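Folding for a Living: What I Learned From a Summer Around Laundry Robots
Student project report, Work and Technology module
Sat 18 October
14 shares | 3 comments

So my project was supposed to be on warehouse automation, like everyone else's, and then I got a summer placement at Varau and ended up thinking about trousers for most of August instead. Varau does laundry and clothes care. It began with hotel sheets and now takes in ordinary household washing too, which comes back folded in a paper parcel. The site I was at, Jomside, handles 2000 items on a busy day, and nearly all of the folding is still done by people standing at long tables.

What interested me was the bit that isn't being done by people any more, or won't be for much longer. Sheets and towels already go through a folding machine called the Clerneo. You feed a corner in at one end and a neat rectangle drops out at the other (very satisfying, I watched it through two whole lunch breaks). Before the Clerneo there were 6 people on flatwork. Now there are two, and the others have moved over to garments, which everybody I talked to agreed is the harder job. It pays the same.

Garments are the problem. A towel is a towel, but a shirt can have its sleeves anywhere, and a pair of trousers can arrive inside out with one leg stuffed down the other. So the company has a second project, Uibo, where the idea is that a machine learns to handle clothes from people handling clothes. The people working on it use hand-held grippers, one in each hand, and do the job with those and not with their fingers. Some of it is done in ordinary bedrooms, because that's where the folded clothes end up and where a home version would have to work.

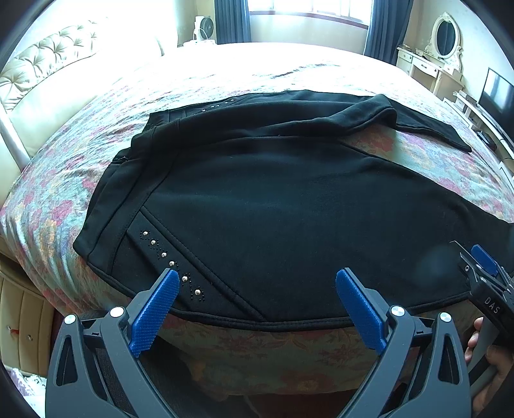 Black trousers with studded pockets, laid across the bed between the grippers.

I had a go with a pair of grippers myself and I was terrible! You don't realise how much your fingertips are telling you until you can't use them. Picking up one layer of cloth and leaving the layer underneath was the worst. I kept grabbing both, and the whole garment would slide towards me. Smooth dark fabric is harder again, as you can hardly see where one leg stops and the other begins. Anything with beads or studs on it needs a different grip, and you have to decide where to pinch before you get there. The folders at Jomside do all of that without looking down.

For the report I did three short interviews on the garment tables, all anonymous, and asked the same thing each time: what has changed for you since the machines came in?

The first person had been on flatwork for years and was moved to garments when the Clerneo arrived. She said her shoulders were much better – sheets are heavy when they're damp – but she missed the company. Folding a double sheet takes two people and you talk the whole time. At the garment table you each have your own pile and your own screen with a number on it.

The second had done some shifts on Uibo. He liked it more than I thought he would. It was slower, he could sit down between goes, and people asked his opinion, which he said didn't happen much on the tables. He'd shown them how he finds the waistband first and lets the legs hang, and they wrote it down. What bothered him was the money. He got his usual hourly rate and a thank-you, and he felt that if his way of folding goes into a machine and the machine gets sold, there ought to be something in it for the folders. I've thought about that a lot since.

The third was newer and didn't mind either way. She was more annoyed about the rota, which is done by software now and gave her three early starts in a row after a late one. I hadn't planned to write about rotas at all, but it came up in all three interviews, so the automation people grumbled about most was a timetable.

I also asked a supervisor whether garment folding would go the way of flatwork. The answer was that odd items would always need a person. Maybe so, but then the people left would get only the awkward stuff all day long, and the easy pile, the T-shirts you can do while your mind wanders, would be gone. The folders had noticed this already. One of them called the T-shirts her rest.

There are weak spots in my project. Three interviews is very few, I was on a placement there so people may have been polite, and I never got to see the pay figures. If I did it again I'd spend longer on the night shift, and I'd ask about training, because I still don't know who decides which folders get picked for Uibo.

Comments (3)

tablefour: Worked flatwork one summer and yes to the talking. Best part of the job.

ironing_pile: Did they say whether a home version could cope with fitted sheets? Asking for my whole family.

m_reads: The bit about the rota should be its own report. Same thing at our place, nobody can explain how it picks the shifts.

Recent reports
Self-checkouts and the people who mind them
Two weeks in a school kitchen
Who fixes the ticket machines?
Parcel lockers and the end of the doorstep chat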